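Can a Machine Do the Ironing Pile Yet?
A report on household chores and robot hands

Renato Ojeda
Term project, Applied Technology
Submitted in November

1. Why I chose this topic

My mother runs a small alterations and laundry business out of our house. When I was younger my job was folding. I was paid by the basket and I got fast at it, and I also got bored with it. When our class was asked to pick a task that people say will soon be automated, I picked folding, as I already knew what the work was like from the human side.

The question for the report is simple. Can a machine take a pile of mixed clothing, pick out one piece, lay it flat, fold it and stack it, at a speed and price that would make sense in an ordinary home or a small shop? I also looked at two other chores for comparison, wiping a counter and restocking a shelf, but most of the report is about cloth.

2. How I did the work

I used three sources of information. First, I read what I could find in the library and online about robot hands and soft materials. Second, I timed myself and two classmates folding by hand. Third, I spent two afternoons trying to fold with hand-held grippers, the kind with two jaws that a person squeezes open and shut. The idea was to find out how much of the difficulty is in the hand and how much is in the brain. If a person with a normal brain can't fold well with a two-jawed gripper, then a computer using the same gripper has a problem that better software won't fully fix.

For the hand test we used a clothing set I put together from home. It had T-shirts, trousers, tea towels, a few dresses with thin straps, and some long black pieces that my mother keeps for lining. I called it the Dernenness set, after the street we live on, so that I could refer to it in my notes. There were 19 pieces in total.

3. What makes cloth hard

A plate has one shape. If a machine knows where the rim is, it knows where the rest of the plate is too. A shirt can lie in so many different ways that there is no useful list of them. The sleeve can be under the body, inside it, or twisted. Two pieces of the same colour lying together look like one piece.

Cloth also moves when you touch it. Pull on one corner and the opposite corner may shift, or it may stay put while a wrinkle forms in between. People deal with this without thinking. We slide a finger under an edge, feel if we have one layer or two, and shake the thing out if it goes wrong.

A two-jawed gripper can't slide a finger under anything very easily. It has to pinch from above or from the side, and the person or program behind it has to choose the right place to pinch. In our test the corner was nearly always the best choice. Taking hold in the middle gave us a tent shape that was no good for folding.

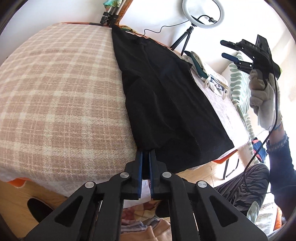

Figure 1. Two hand-held grippers and a long black piece on the work surface. The nearer one has the cloth by a corner.

Dark fabric was the hardest to work with. On a black piece the creases and seams don't show up well, and we often mistook a fold for an edge. I would expect a camera to have the same trouble, and two of the articles I read say that it does. Strong light from one side helped us a bit. A plaid or striped piece is easier, as the lines tell you straight away if the cloth is square or skewed.

4. Results of the hand test

By hand, all three of us could fold the full set without stopping. None of us dropped anything or had to start a piece over, except for one dress where the straps had tangled.

With the grippers it was a different job. Tea towels were fine after some practice. T-shirts were possible but the sleeves came out uneven. Trousers went better than I expected, because the waistband is stiff and gives you something to hold. The dresses were bad. Thin straps slip out of the jaws or catch on the linkage, and when you let go of one to fix it you lose the other.

These are the problems we wrote down most often:

Picking up two layers when we wanted one.
Letting go too late, so the fold we had just made was dragged open again.
The two grippers bumping into each other over small pieces.
Losing sight of the far corner behind the gripper.
Tired wrists.

The last one doesn't apply to a robot, but it did affect our results. The second afternoon was better than the first for the opening half hour and then got worse.

I didn't do a proper comparison of times. The stopwatch was started late on several of the gripper runs and I left those numbers out. My partner for this part also had far more practice with the grippers by the end than I did, so her results and mine should not be put together.

5. Machines on the market

There are machines that fold clothing now, and I looked at two kinds.

The first kind is a fixed folding machine. A local hotel laundry, Prullar, let me watch theirs for a morning. A worker clips or feeds each towel in at the front, and the machine folds and stacks it at the back. Their supervisor told me it handles 800 towels in a normal shift. It is very good at this and I could not keep up with it. But a person still has to find the towel in the cart, find its edge and place it. The machine skips the part I found hardest. It is also bigger than our kitchen, and it only does flat rectangles.

The second kind is a general robot arm, or a pair of arms, that has been taught the job from many recorded attempts. I haven't seen one of these in person. From videos, the good ones can take a T-shirt out of a bin and fold it with no help. The videos are often sped up, and it is hard to know how many tries were left out. I wrote to a repair and refurbishing shop called Yáñez that has bought an arm for sorting parts. The owner replied that it does well with hard boxes and they have given up on using it for bagged items, which sag and catch the light.

6. Other chores for comparison

Wiping a counter looks easier than folding, and in one way it is. The counter stays where it is. The hard part is knowing when it is clean, and what to do about the things sitting on it. A machine that wipes an empty counter is not a lot of help if somebody has to clear it first.

Shelf restocking was the most promising chore I looked at. At the Cekonberg grocery where my cousin works, most of the goods are boxes and cans of known size, and the shelf has labels that a scanner can read. The store carries chips, bread and bagged salad as well, and those have the same problem as cloth. My cousin thought a machine could do the canned goods aisle at night if it didn't block the floor cleaner. The store doesn't have one and he hasn't heard of any plans.

7. Cost

I tried to work out what folding is worth. At our house a folded basket adds a small amount to the bill. I assumed a home machine that costs as much as a good used car, lasts five years and folds two baskets a day. With those numbers it would cost more per basket than I was paid when I was 12. For a business that folds 1,000 pieces a day the answer could be different, but a business that size usually has a lot of the same item, and then the fixed machine is the better buy.

There is one group for whom cost is less of an issue. People with arthritis or weak hands may need help with laundry no matter what it costs, and now they pay a person or rely on family. A slow machine could be fine for them. It could work all night on one basket. I think this use gets less attention than it should.

8. Limits of this report

The test was small and I ran it myself. We only used one type of gripper, and other types exist, including ones with suction and ones with three or more fingers. Our results don't say anything about those. I am also used to folding by hand and I probably expected the grippers to do badly.

9. Conclusion

For flat, identical items fed in by a person, machines already do the work and do it well. For a mixed pile on a table at home, a machine can do part of the job slowly, and it will still need a person nearby. My opinion is that the hand is a bigger part of the problem than I thought when I started. Three of us, all of whom can fold a shirt, had trouble folding one with two jaws.

If I had another term I would repeat the test with different pads on the jaws, and I would light the black pieces properly from the start. I would also use a better stopwatch.

Thanks to my mother for the lining fabric, which has been returned.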